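Ollirbridge bread club opens its doors to new bakers this November

Free morning sessions will teach beginners to bake a proper loaf from scratch

A community baking club is inviting people across Ollirbridge to learn how to make their own bread, with a new run of free morning sessions starting in November.

The Risow Bread Club began with a handful of neighbours swapping sourdough starter over a garden wall. It has grown a good deal since then, and the new course is its biggest step yet – three levels, from a first white tin loaf right up to rye, with places set aside for people who have never baked anything in their lives.

Each session runs from 10am until just after lunch, so there is time to mix, knead, prove, bake and (the best bit!) sit down together and eat. While the dough is rising, the group talks flour, shares recipes and swaps tips on keeping a loaf fresh through the week. Everyone goes home with a bag of flour and a second batch of dough to bake in their own oven.
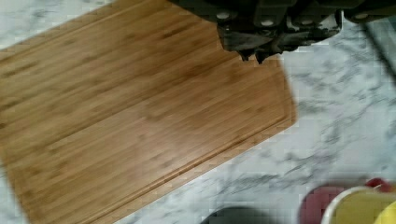

Rukhsana Ansari said she had always thought bread was for people with more patience than her, and that her first loaf from the club had come out flat as a slipper. "I ate the whole thing anyway," she added. "My sixth was the first one I was proud enough to give away. I took it next door still wrapped in the tea towel, and now they want to come along as well."

The course has been put together with Wuyts, the family bakery on Mill Lane, which is supplying the flour and lending its proving baskets. Bakers from the shop will be on hand at every session to help with shaping, and they have promised to share the recipe for their seeded batch loaf, a favourite in the town for years.

Beginners will start with a simple dough of strong white flour, salt, yeast and water. From there they move on to wholemeal and mixed seeds, then a slow overnight dough that needs hardly any kneading at all. The last level is given over to rye and sourdough, and to the starter that has been going since the club's earliest days. It lives in a big glass jar, answers to the name of Drira, and gets fed more regularly than most of the members.
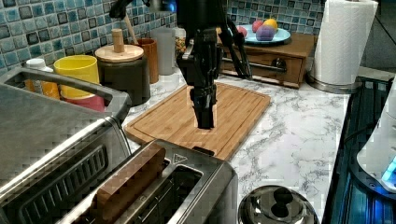 There will also be plenty on what to do with a loaf once it is past its best. Members have been gathering ideas all summer, and the list now takes in bread soup, savoury puddings, crunchy crumbs for pasta and a very good marmalade pudding that disappeared within minutes at the last get-together. The favourites will be printed in a small recipe booklet, free to everyone on the course.

Sessions take place at the Risow Rooms, a short walk from Ollirbridge station. There is step-free access from the street, and children aged six and over are welcome with an adult. Please tell the club about any allergies when booking. All sessions use wheat flour, and some use nuts and seeds.

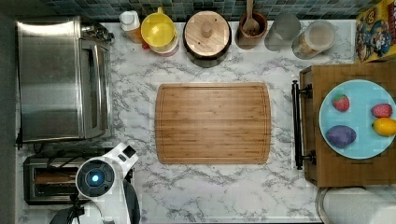
Bamboo chopping board on a marble-patterned worktop.

Places are free but must be booked in advance, either at the Wuyts shop counter or at the Risow Rooms front desk. Aprons are provided, and people are asked to bring a clean tea towel and a tub with a lid for carrying dough home.

ENDS

Notes for editors

The Risow Bread Club is open to anyone living or working in Ollirbridge. No baking experience is needed.

Members are available for interview, and reporters are warmly invited to join a session and have a go. Please get in touch through the Risow Rooms front desk.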